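住进三十平米以后，我给折叠墙床打几分

去年四月搬进微型公寓的时候，中介跟我说，这种户型的精髓在于“一物多用”。搬进来我才明白，多用的那一物主要是我：白天当搬运工，晚上当睡觉的人。

房子三十平米，朝北，层高倒还大方。原来的床占掉了最好的一面墙，书桌只能挤到门背后，开门得先跟椅子商量。忍到今年，我买了Orar家的折叠墙床，带翻板桌的那款，型号叫Drarine。用了一阵子，该说的好话和坏话都攒够了。

先说安装。商家的页面写着“两人即可轻松完成”，我和邻居Euan Dalgleish两个人，从午饭后装到天黑，“即可”做到了，“轻松”没有。说明书的图画得像是给已经装过一遍的人看的，气压杆那一页左右还印反了。背板要打进承重墙，隔墙是不行的，这句话藏在说明书倒数第二页的小字里，建议各位先从后往前读。租房的朋友请务必先问房东，我的房东回了一个“嗯”，我至今没弄清那是同意还是听见了。 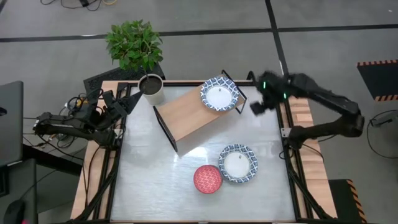
从上方看到的台面，两侧镶浅色木板

再说床本身。收起来的时候很薄，外面看就是一面柜子，客人一般猜不到，直到他们试图开柜门找杯子。放下来的动作确实省力，一只手扶着就能缓缓下来，气压杆的阻尼调得不错。往上推的时候前半程要使点劲，后半程它自己会走，我第一次没防备，差点跟着一起收进墙里。

床垫是另外买的，这一点要特别提醒。厚度有限制，太厚了合不上。我原来那张厚床垫挂在二手网站上卖了很久，最后送人了。换上的薄床垫睡起来还行，偏硬，腰没有意见，肩膀有。床板是排骨架，翻身时中间那几根会轻轻响一声，像在提醒你它们还在岗。

桌子是整套里我最满意的部分。床收起来，翻板放下，就是一张正经的书桌，写字不晃，放一台显示器也稳。官方的说法是床放下来时桌面保持水平，桌上的东西不用收。我试过，笔记本和书没问题，半杯水也没问题，满杯水就看你当天的人品。台灯不行，会顶到床板，我为此牺牲了一只灯罩。
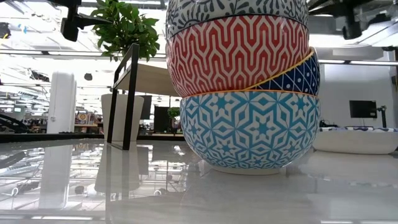
文／Marisol Begay　　2025年7月8日，星期二

价格方面，标价我就不抄了，促销天天变。运费倒值得一说：459元，送到楼下为止。上楼另算，没电梯的楼再另算。我住的楼有电梯，但最长的那块板进不去，于是我享受到了没电梯的价格。板子是走楼梯上来的，师傅每到一个转角就叹一口气，叹得很匀。

售后我用过一次，翻板的一颗铰链螺丝滑丝了。客服先问我是不是自己拧过头了，我说是，对方反而沉默了一会儿，可能没碰到过承认的。新螺丝很快寄来，还多给了几颗，从此我对这张床的信任和担忧同时增加。

买之前我也看过Braro的沙发床。朋友Wanda Ostrowski家里有一张，她的评价是坐着像床，睡着像沙发。我去试坐过，基本属实。沙发床的好处是不用打墙，搬家说走就走；墙床一旦上墙，就跟这间房子结了婚。我算过，光是拆装和补墙，大约2000元。打算一两年内搬走的，我不太劝你买。

还有一件事，商家不会写进详情页：这东西对人的纪律有要求。床不收，房间就是一张床；收床之前，得先把被子铺平、绑带扣好，枕头另找地方。头一个月我每天早上都收，神清气爽，觉得自己像个有规划的城市居民。后来周末开始不收，再后来周五就算周末了。

几个零碎：绑带的魔术贴粘毛衣，冬天小心。床头没有插座位，得自己留线，线别从气压杆旁边走。柜面的白色比照片上偏黄一点，放在暖光下看不出来，我就一直开着暖光。

打分的话，桌子四星半，床三星半，安装说明书一星，给在它终究有倒数第二页。适合房子小、墙够硬、至少住三年的人。墙不够硬的，先去敲一敲再下单，敲的时候避开邻居睡午觉的时间。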